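Search this site Enter keywords Go

Small bags, soft things: an interview on packing by pouch

Oct 29, 2026

The woman who runs the packing workshops at Hullness prefers to work on a bed. A table is too hard and too narrow, she says, and people stop spreading things out once they see the edge coming. A bed gives a flat working area with room at the back for whatever has not been sorted yet.

Her subject is the drawstring pouch. She has taught its use for 4 years, first in Premamdale and since June in Hullness, and she has a fixed method that she explains in the order it is carried out.

"Empty everything first," she said. "Most people open a pouch, see that there is room at the top, and push one more sock in. Then the neck won't close and they blame the cord."

The second step is to divide by behavior of the cloth. Knits go together, since they spring back after folding. Thin woven pieces go together and can be folded small. Towels are handled alone. A textured towel holds a lot of air and takes up more of a bag than its weight suggests, and she rolls it from the short side with one knee on the roll.

I asked whether color coding was worth the trouble. She uses it, with limits. "Two or three colors of pouch, no more. Pink for underthings, green for anything that has to be reached on the road. If you own nine colors you need a list, and then you have to pack the list."

Her own pouches are plain cloth with a single cord. She has tried double cords, which pull evenly from both sides, and gave them up because the two ends tangle with each other in a full suitcase. A single cord needs a knot at the end and a second knot a hand's width back. The second knot is the one the fingers find in the dark.

She fills a pouch to the point where the fabric can still be pinched together at the neck. Beyond that, the seam at the base carries the load — and the base seam is the weakest one on any cheap pouch.
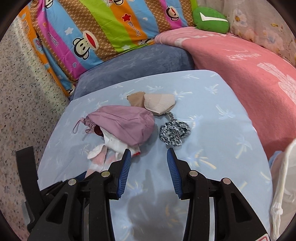 Small clothes and a drawstring pouch on the palm-tree sheet.

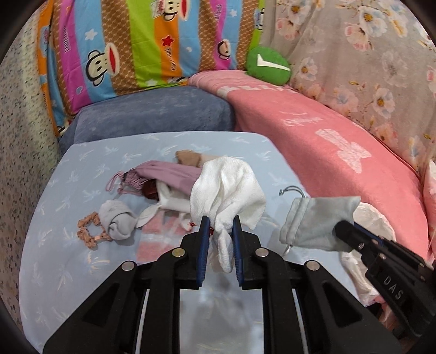 Not everyone agrees with the order of work. According to Ostrowski, the towel should go into the suitcase before any pouch is filled, because it sets the floor of the bag and everything else can be fitted to it, and sorting by type of cloth is wasted effort on a trip of less than a week.

She had heard the argument before. "It works for a hard case," she said. "In a soft bag the floor moves. You lay the towel flat, you pick the bag up by one handle, and the towel is now a wall."

On plastic bags she is less strict than I expected. One goes in every suitcase, folded flat, for damp items on the return trip. It is not to be used for clean knitwear, which she wants in cloth so that it can air. Hair ties go inside a rolled sock. She does not use a separate case for them.

Weight came up late in the conversation. The set of pouches she packs for a weekend comes to 700 grams with the clothes in, measured on a kitchen scale. She weighs each pouch filled and writes the figure on a paper tag, and replaces the tag when the contents change. The tags are later copied into a plain text file on an old Unix machine, one line per pouch. The file stood at 2,098 lines when we spoke.

"I don't do much with it," she said. "I can look up what I took in any June and see what came home still folded."

That last category is what she would have people write down if they write down anything. A garment that comes home still folded twice is left out the third time. She makes an exception for one warm knitted piece, which travels regardless of season and goes in last, at the neck of the pouch, where it can be pulled out with the cord only half open.

The next workshop covers bedding, starting with fitted sheets.

Recent items
Rolling or folding: a test with towels
Storing knitwear between seasons
How to replace a worn drawstring
Cushion covers and where to keep the spares
Premamdale workshop notes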